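October 25, 2026
Notebook, Druson shooting group

Worked today on the free throw clips from the Nundberg gym. Enikő Magyar sent the last part in the morning, so the set is now complete: 2874 attempts, all from the same 26 players. Two players changed their shooting hand grip in July and I keep them in a separate sheet, otherwise the averages become strange.

First I checked the release angle. Our old script takes the ball position one moment too late when the player jumps a little at the end. Amirul Ngau saw this already before the summer, but we did not write it down, so I lost the morning to find it again. Writing it now: use the wrist point, not the ball point, for players who leave the floor.

After the correction the tall players look more similar to each other. The guards not so much. One guard from Sembiring has a very flat shot and still makes most of them. I watched his clips three times and I don't have a good idea why. Maybe the backspin. Enikő thinks he aims at the back of the rim, and this could be tested if we get him for one more session.

Fatigue part: we compare attempts before practice and after practice. The difference is small for the free throws and bigger for the corner threes, but the threes are few and I would not show this to the coaches yet. Coach at Fluder asked for a chart by player. I answered that he can have it when the names are removed.

To do:
- run the wrist version on the old season too
- ask Amirul for his knee bend labels
- rename the folders, there are two with the same name

The chart for Fluder should have the makes and misses on the same scale, the last one was hard to read.

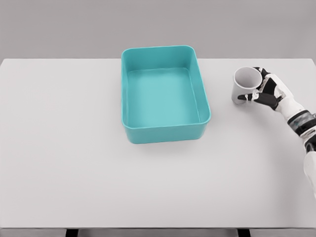

I will also put the number of attempts next to each player, so the coach does not take a short session too seriously.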